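Stop Hiding the Logs

9th April

Last month I moved a small office from an old file server to a new one. The job itself was ordinary: 63 user accounts, a few shared folders, a printer queue and a backup schedule. Most of it was finished by lunch. The rest of the day went to one service that would not start, and the only thing it would tell me was "Operation could not be completed."

I think this is a bad way to build software for servers, and I think it is getting worse.

The service was Sketska, a sync daemon that a lot of small shops use. Older versions wrote a plain text file under /var/log. You could open it with less, search for the word "error" and usually find your answer on the same screen. The current version writes to its own binary store, which you read through a web panel. The web panel is served by the daemon. If the daemon is down, so is the panel.

There is a command line reader, but it is a separate package and it was not on the machine. Once I had it installed, the cause was plain enough. A directory was owned by root when it should have been owned by the service user. One chown and it was running.
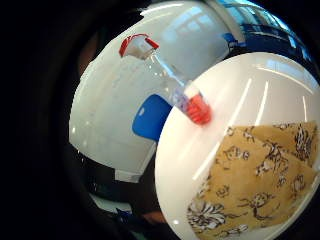 What plain text gets right

A text log can be read by any tool on the system, including tools written long before the program that made it. It can be read from a rescue disk. It can be copied into an email and sent to somebody who has never seen the software. If the last line is damaged, the lines before it are still good.

I know the arguments on the other side. Structured logs are easier to query, they take up less space and they can carry fields that a line of text handles badly. On a site with 200 machines I would want them too, and I would want them sent to a central host. But most of the servers I look after sit in a closet and have no central host to send anything to. The person fixing them has a keyboard, a terminal and very little time.

Westisitz, which I run for mail filtering, handles this well. It keeps a structured store for searching and also writes a short text log, rotated at 100 megabytes, switched on by default. The text file leaves out a lot, but it always has the reason the program stopped - and that is the part I need at two in the afternoon with people waiting.

Defaults matter most

Skistley can write text logs as well, but the option is off and sits deep in a config file of nearly 50 settings. An option like that helps only the people who already know about it. They are not the ones who get stuck.

So my request to developers is a small one. Keep whatever storage format you like. When the program fails to start, print the path, the user and the permission that was missing, and put the same line in a text file in the usual place. Sketska has a new release planned for May, and I have filed a ticket asking for this.

- Brynjólfsdóttir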